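Good practice at the bimanual table: gallery

Wevlow workshop, two-arm cell

This page belongs to the working rules for our two-arm tables. The rules themselves are a long text and many people do not read it to the end, so Sille Thygesen asked me to put the most important parts in a gallery, with short comments. There is one picture at the moment, and I hope the page will grow.

I wrote the comments together with Ketill Thoroddsen, who has the responsibility for the cells, and Subira Owino, who checks the recordings after they are made. Where we did not agree, I wrote down the stricter opinion. If you are new, please read everything once before your first session. If you are not new, please read the part about cables again.

Some words we use. An "episode" is one attempt at the task, from the start position to the release. A "reset" is everything we do by hand between two episodes. The "operator" moves the arms, and the "second person" stands at the stop button and does nothing else. The second person does not answer messages and does not prepare the next objects. Both have to say "ready" aloud before the arms get power.

The task in this part of the gallery is loading bowls into a dish rack. We like this task for training new operators, as it looks easy and it is not. A bowl has a thin rim and a round outside, and the rack gives many places where a finger can get caught. 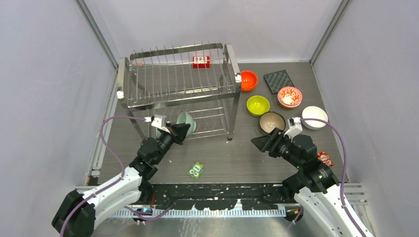
Page last changed: May, by Halfdan Bisgaard. Earlier versions are in the workshop folder.

Bowl task, left arm at the rack. The mint-green bowl is in the left gripper and leans against the front of the lower tier. The right gripper is near the brown bowl, to the right of the rack.

Rule 1. One arm at the rack. Only one gripper may be in the area of the rack at the same time. The other arm waits over the open part of the table, and the operator keeps it still until the first gripper has let go and moved back. There is an exception for tasks where the two arms must hold the same object, but then the task sheet has to say it, and Ketill has to sign the sheet.

Rule 2. Contact with metal is slow. When a held object touches the wire of a rack, the operator lowers the speed to the contact setting before making any correction. Do not push to "help" the bowl find its place. If it does not go in with light pressure, lift it, open the distance, and try from a new angle. After 4 attempts without success we stop the episode and mark it as failed. A failed episode is still useful and there is no shame in it. An episode where somebody forced the bowl is not useful, and it is bad for the fingers of the gripper.

Rule 3. Cables have a loop and the loop stays free. On both arms the purple cable of the wrist camera goes in a curve above the arm and down again. This curve must be large enough for the full turn of the wrist. Before the first episode, turn each wrist slowly to both ends and look at the cable, not at the screen. The right side needs more attention on this table, where the cable passes over the white bowl and then goes down by the wall. A cable over an object is permitted when it has clearance through the whole movement. If it touches the object, move the object.

Rule 4. Mixed objects are permitted, unknown objects are not. We put other things among the bowls on purpose, such as the dark gray silicone mat and the small green packet with the cartoon face or figure. They make the table more like a real kitchen, and the operator learns to work between them. But every object must be on the object list for that session. If you find something on the table or on the rack that is not on the list, stop, take it away with the power off, and write it in the log. Please do not add your own things, even when they are clean and small.

Rule 5. Look under the joints. A small object can lie partly below the arm, as the red and white packet does by the black joints of the right arm. The operator often cannot see this spot from the chair. It is the duty of the second person to say it aloud before that arm is lowered. The operator then raises the arm first and moves it sideways afterwards, never both in one movement.

Rule 6. Bowls may lie in any position. The brown bowl is tipped, with its beige inside showing, and this is a correct start position. New operators sometimes want to put all bowls upright before they begin. Please leave them as the task sheet says. Hjalti Kjærgaard made the sheets with many different positions, and when we "correct" them his work is lost.

Rule 7. The walls are part of the safe area. The table has gray walls on three sides. They protect the people behind and they also keep the background quiet for the cameras. Do not lean on them, do not hang anything on them, and do not reach over them when the arms have power. All work by hand is done from the open side.

Rule 8. Hands come in only with power off. This rule has no exception, also not for a bowl that is about to roll. Let it fall. We have more bowls.

About the numbers in a session

One session is 50 episodes at most. After this the operator changes place with the second person, or both take a break. We had a longer limit before, but Subira saw in the recordings that people became careless with the waiting arm near the end. On a Friday in the winter we stopped at 37 because the left wrist made a noise, and this was the right decision. It is always permitted to stop early, and you do not need to explain it to the whole group. A line in the log is enough.

Comments we received

From the team at Droser, who use the same rules with small changes: they ask if Rule 1 can be relaxed when the rack is wide. Our answer is no for training sessions. For experienced operators we are still discussing it.

From Sille: the second person should have a chair. Ketill does not want this, because a person who sits needs more time to reach the button. For now the second person stands, and we change more often.

From a new operator, who asked which bowl should be taken first: the task sheet decides. If the sheet says "free choice", take the one that is easiest to reach without crossing the arms.

Next to be added are the towel task and the cup task. If you have a good picture of either, send it to Halfdan with the number of the task sheet. Pictures where a person can be recognized are not used without a written yes from that person.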